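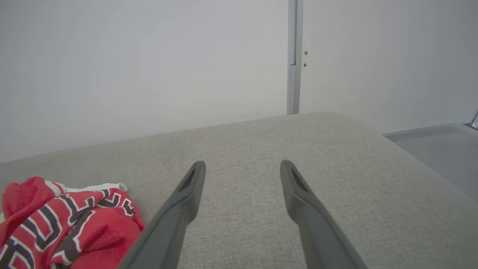 I make one bench, I've been making it for three years, and I still get asked what it's for. Well, it's for everything you put down when you come through the door! The Barros is a big flat upholstered seat with no back and no arms, so you can push it up to any wall you like. The fabric is a light gray with a speckled, heathered look, and I picked it because plain gray was driving me nuts (every bit of lint shows). A bright color looks great on it too. See the red jersey-style top with the big black lettering, crumpled up at the one side? I love that red against the gray, and it's pretty much how my own bench looks by Sunday night.

The weave is fine and fairly tight, so zippers and bag buckles don't grab at it the way they did on my first version, the Daltthorpe, which I stopped making. If you own a Daltthorpe and want it re-covered in the new fabric, write to me and we'll work something out.

Size and weight: the seat is 16 inches deep and the whole thing weighs 11 kilos. I can carry it up a flight of stairs on my own, though I do complain — bring a friend if your landing is narrow.

Looking after it: vacuum with the soft brush, and blot spills with a damp cloth. Please don't scrub, you'll fuzz up the surface. The cover isn't removable. I know, I know, I get emails. I tried a zip-off cover with the Cletine stool and it never sat flat again after washing, so this one is fixed for good.

Ordering: I build them 2 at a time, so there's usually a short wait. Legs come separately in the same box with an Allen key, and you'll want to check the screws again after the first month. Gray is the only color right now. I'm testing a dark green, but the sample I have looks brown in the evening and I'm not happy with it yet.

Questions go to me, Rawan Karaki, through the Prorkik contact page. I answer most mornings before I start sanding.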